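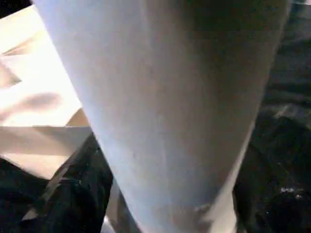 Coma: bimanual frame servicing, wrist and head views
Data card and README, release 2
Maintainer: Remo Berchtold
Last edited: 2020-02-22

Summary

Coma holds 3,000 teleoperated episodes of two-arm work on a molded stand, with a head view and one wrist view per arm. We collected it to test a claim in the Pikton report, that adding wrist views to a head-view policy closes most of the gap to a human operator on close-up work. I don't think our numbers support the claim. They don't sink it either. Please read the section on results before you cite this release for one side or the other.

What was tested

Two policies, same network, same training schedule, same episodes. One sees the head view only. The other sees the head view and both wrist views. Each policy was run for 40 trials with the stand in its usual spot and 40 more with the stand turned by 30 degrees. An operator marked each trial pass or fail from the head recording, without being told which policy was running.

Results

With the stand in its usual spot, the three-view policy did better, by a margin I would not bet on with this many trials. With the stand turned, the margin went away. The Pikton report has no turned condition, so the two sets of results can't be compared past the first line of the table.

My reading is that the wrist-view policy learned the look of the covering and the props near the stand as much as it learned the part. I can't prove that. Schwaiger, who ran the trials, disagrees and blames the grasp labels. We have left both views in the notes folder.

Head view

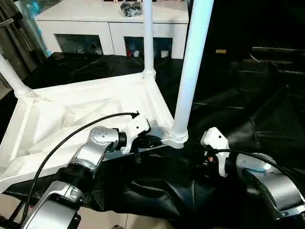 Reaching under the stand is the subtask people ask for most, and the one where I trust our labels least. The labeler had to decide from the head recording when a finger first touched the part. The base overhangs the place where the work happens, the thick pole comes down close by, and the small black component sits under the frame with black cloth behind it. Two labelers given the same episode often picked different moments. We kept the earlier pick, which was a choice made for convenience and should be treated as one.

Wrist views

These were supposed to settle the contact question. In many episodes they don't. The finger takes up a large share of the view, and the part can stay behind it through the whole approach. The occlusion file has a hand-drawn finger mask for each wrist view. If you train on the raw views, try a run with everything outside the mask blanked out. Ours still beat chance at guessing the subtask, and that bothers me more than anything in the results table.

Known problems

Clocks on the wrist views drift against the head view in the October sessions. The offsets file corrects most of it.
The cover under the stand was not smoothed between episodes, so its folds carry information about episode order. Split by session, never by episode.
Fail marks cover everything from a missed reach to a slipped grasp. Release 1 had separate codes, but they were applied so unevenly that I removed them.
All sessions used a single stand. Any statement about other furniture or other fixtures is a guess.

Loading

Use the Cirent reader that ships with the release. Older readers will open the files without complaint and swap the left and right wrist views. Check one episode by eye first.

Citing

Name the release number and say which split you used. If you report only the usual-spot condition, say so in the table itself.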